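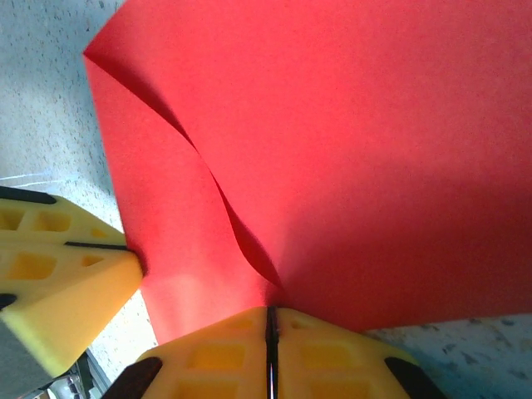 Wrist camera view: red paper gathered between the yellow fingers.

Review: Besell two-finger gripper kit, molded finger set

Posted Mon 21 October

I bought the Besell kit to replace a printed parallel gripper on a small arm I have been building since March. The arm lives on the counter at one end of a shared workshop and is used for light handling: paper, card, cloth swatches, small boxes. The old gripper handled boxes well and everything else badly. This review covers assembly, mounting, the wrist camera bracket, and results with thin sheet material, the last of these being my reason for buying it.

What is in the box

Two yellow molded plastic fingers, a set of black rubber pads and strips, the linkage, one servo, a bracket for a small camera, a bag of fasteners, and a short cable. The fingers have rectangular pockets across their faces, which keeps the weight down. Mold quality is good. I found a little flash along one pocket and removed it with a knife. The manual is a folded sheet with clear drawings and poor text. The torque value for the linkage screws is missing. I used a hand driver and stopped when the play was gone, then backed off slightly.

The kit does not include a controller or an adapter plate for any particular arm. The hole pattern on the back is printed in the manual at full scale, so a plate can be drilled from the drawing. Mine is aluminum cut from scrap.

Assembly

Mechanical assembly took one evening. Setting the servo zero took most of the next. The horn has to go on with the fingers fully open, but the manual draws it closed, and the splines are coarse enough that one tooth off costs a useful part of the travel. Power the servo, command it to open, then fit the horn. Emese Bakos has the same kit on her arm in the next bay and made the same mistake before me. Her note is now taped inside the lid of my parts box.

The rubber is adhesive-backed. Clean the plastic with alcohol first. One strip lifted at the end after 22 cycles, and a drop of contact cement fixed it. The replacement has stayed down.

Camera bracket

The bracket puts the lens close in at the wrist, looking along the fingers at the grip point. It is stiff and does not shift when the arm stops hard. The drawback is occlusion. Once a large sheet has been picked up, it covers most of the view, and the software loses sight of the counter it is supposed to be working over. With red paper on our speckled gray counter, segmentation by color is easy and the loss matters little. With white paper I had to add a second fixed camera to one side.

Exposure also needs attention. The workshop light is strong enough that the yellow plastic can fool auto exposure. I locked it by hand.

Handling paper

Test material was matte red craft paper in large sheets, plus ordinary copier paper and thin card. The task was to pinch the sheet near one edge, lift, and bend it over for a fold.

Pick success on the craft paper was 18 out of 22 with the default closing speed. All four misses were the same fault: a fingertip slid over the sheet without gathering it. Slowing the last part of the close and adding a slight downward preload brought it to 22 out of 22. Copier paper was worse at both settings and I did not find one that I would leave running alone.

Once pinched, the sheet holds. What the kit does not give is control over where the rest of the paper goes. A large sheet curls over on itself, and the fold comes down to a narrow point at the grip. For crumpling or gathering this is fine. For a straight crease it is the wrong tool, and I now use a flat bar to set the line after the gripper has brought the edge over.

Noise, heat, wear

The servo hums under a held load. After a long hold the case was warm but could be touched. Play at the fingertips has grown slightly since the first week. Tightening the linkage removed it.

Compared with the alternatives

I also tried the Honkanen soft gripper, on loan from Boglárka Rácz. It picks up copier paper more reliably but cannot place a small box square. The Dromo unit is stiffer than either, needs its own driver board, and has no camera mount.

Verdict

Good fingers, adequate linkage, weak manual. Suitable for card and heavier paper after tuning the close. Buy spare rubber with the first order. I will post the closing profile once I have rerun the copier paper tests with the softer pads.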